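Home | About | What we do | Plandgate | Jobs | Contact

About Zomavura

We write the software that sits between "please put that over there" and a robot arm putting it over there.
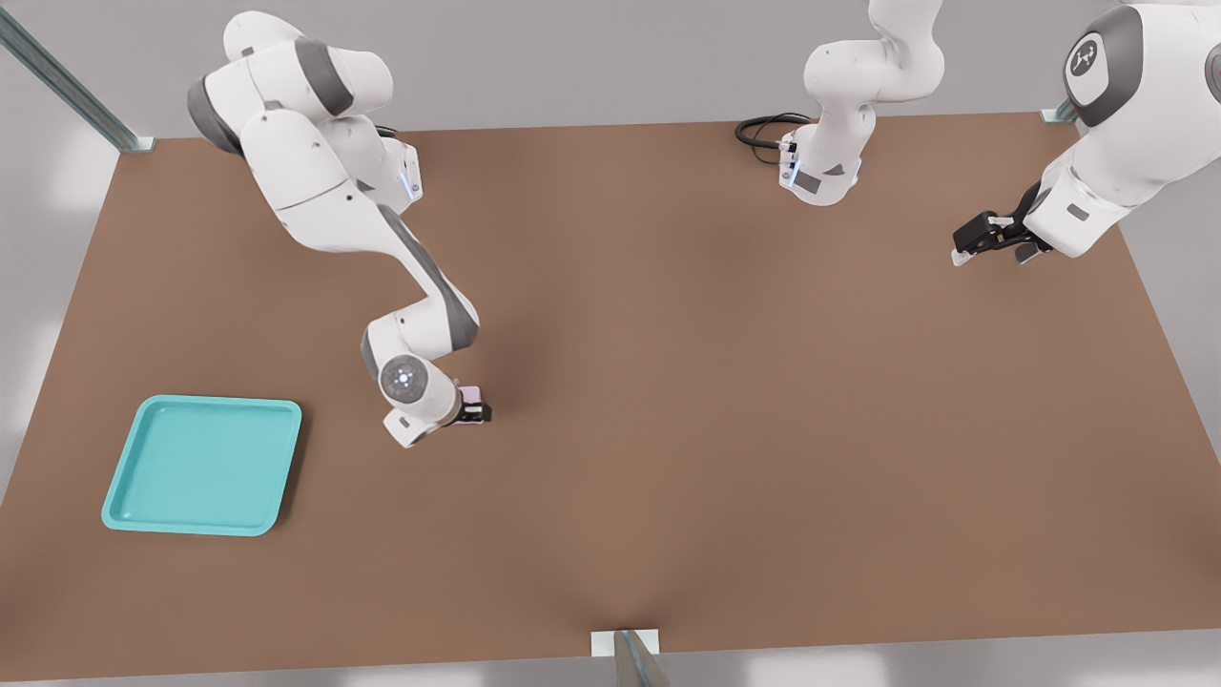
I'm Charmaine Le Roux, and I started Zomavura with Themba Motaung after we'd both spent too many years fixing the same bugs at different firms. Themba had been doing motion planning for packing lines. I'd been writing control code for machines that sort small parts, and every new customer meant a new arm, a new gripper and a fresh pile of scripts that only I could read. We used to swap complaints over the phone in the evenings (his were always longer than mine) and at some point the complaints turned into a plan.

So what do we make? Mostly one thing, and it's called Plandgate. It's a planner for cells with two arms sharing one table. You tell it what has to move and where it has to end up, and it works out which arm should do the job, how it should get there and where the other arm ought to be in the meantime. That last bit takes up far more of our time than I'd ever have guessed! Getting one arm to pick up a small block and carry it to a tray is a nice week's work. Add a second arm with its own reach and its own job list, and you've got two very polite machines that will happily wait for each other until somebody pulls the plug.

Our first version dealt with that by letting only one arm move at a time. It was safe and it was dreadfully slow. The version we ship now cuts the space over the table into chunks of time and place, and each arm has to book the chunks it wants before it moves. If a booking clashes, the planner tries another path, then another arm, then a short wait. Siyabonga Sithole wrote most of the booking code, and he is still the person to ask when it does something odd. The name Plandgate came out of a typo in one of his early notes and we never got round to changing it.

We do nearly all of our testing in simulation before anything goes near a real arm. Every change to the planner gets run through 178 test scenes overnight, starting at 7pm when the office machines are free, and the results are waiting when the first person gets in. Some of the scenes are very plain: one block, one tray, go. Others are horrible on purpose, with objects tucked up against an arm's own base or trays placed where neither arm can reach them comfortably. When a customer sends us a problem we couldn't have thought up ourselves, it goes into the set and it stays there. Number 168 is the one we all groan about. It's a handover between the two arms with the gripper angle about as awkward as the joints allow, and it has broken more releases than I'd like to put on a public page.

Perception is the younger half of the company. Izzati Hutapea runs it, and before she came along we more or less cheated by telling the planner where everything was. Her code takes camera pictures and turns them into a list of things, their positions and how sure it is about each one. I'm very fond of the "how sure" part. If it isn't certain where the edge of something small and pale is, it says so, and the planner picks a slower approach or asks for a second look from a different angle. She trains it on rendered pictures first and real ones after, and changes the lighting and colours constantly so that it doesn't get too comfortable with one kind of table.

Then there's the tooling, which is my corner these days. I look after Fusulitz, our replay viewer. It records what each joint was asked to do, what it did, and what the planner believed at the time, and lets you scrub back and forth through a run like a video. We built it for ourselves in a bit of a panic — a cell at Bunnag, our first paying customer, kept stopping halfway through a move and we couldn't see why from the logs. The cause was a clock on one controller running slightly behind the other. Once we could see both arms on the same timeline it took ten minutes to spot. Bunnag asked if they could keep the viewer, so we tidied it up and now it comes with every licence.

Sibusiso Xaba looks after customers, and he'll be the first voice you hear if you ring. He came to us from a maintenance job on a factory floor and he's very good at telling the rest of us when an error message makes no sense. He once sent back a whole list of them with rewrites, and we used nearly all of his wording.

A few things people ask before they get in touch. We don't build or sell arms. We're happy to work with what you've already got, as long as we can get joint positions out of it and send commands in at a steady rate. We'll want a model of your cell early on, even a rough one, because we'll build it in simulation and try your job there before we quote. If it looks like a bad fit we'll say so at that stage and you can keep the model. And yes, we do take on single-arm work, though it's usually quicker and cheaper than people expect, so please don't save up a big budget for it.

We take students for placements from January each year. You'll get a proper piece of the planner or the perception code to work on, a desk near the window if you're quick, and a test scene with your name in the title at the end of it. Some knowledge of Python or C++ helps a lot. Robots you can pick up as you go.

If any of that sounds useful, use the contact page and tell us what you're trying to move and where it needs to go. A sketch on paper is fine — Sibusiso prefers them.

Last updated: January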